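How Loud Is Our Canteen?
Project report, Caltholm, autumn term

I picked noise for my project because I eat lunch in the canteen every day and usually come out with a headache. My partner was Zinash Tamiru, who wanted to do something on pond life, but she gave in after I promised to do all the graphs (I regret that now!).

We borrowed 2 sound meters from the science office and put one by the serving hatch and the other near the back windows. Then we took readings through lunch for 18 school days in November, writing everything down in a notebook that got soup on it in the first week.

The hatch was louder than the windows nearly every time, which we sort of expected. What surprised me was the timing. I thought the peak would be right in the middle of lunch when the queue is longest, but it came near the end, when everyone scrapes their plates and drags their chairs back at once. The chairs are awful – metal legs on a tiled floor – and on the graph you can see them as a big spike.

Mr Gebreyes suggested we look at surfaces, so we spent an afternoon reading up on echo. Hard, smooth stuff like tile, glass and stone bounces sound straight back into the room, while curtains and carpet soak a lot of it up. Our canteen has hardly anything soft in it.
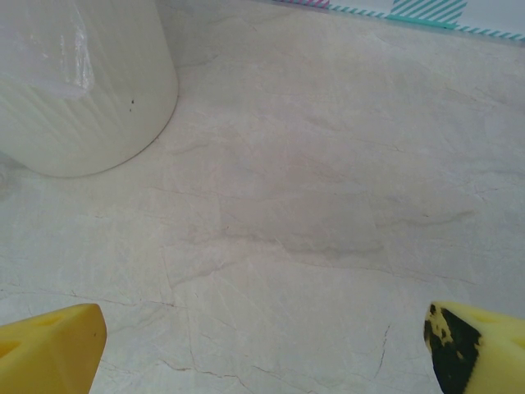 So we tried felt pads on the chair legs at the back tables. You need roughly 1700 to do the whole canteen, and we only had enough for two tables, so I can't say much about the overall level. The people sitting there did say it was nicer, though Zinash pointed out they were mostly our friends.

If I did it again I'd take readings in the empty room first, and I'd keep the notebook away from the soup.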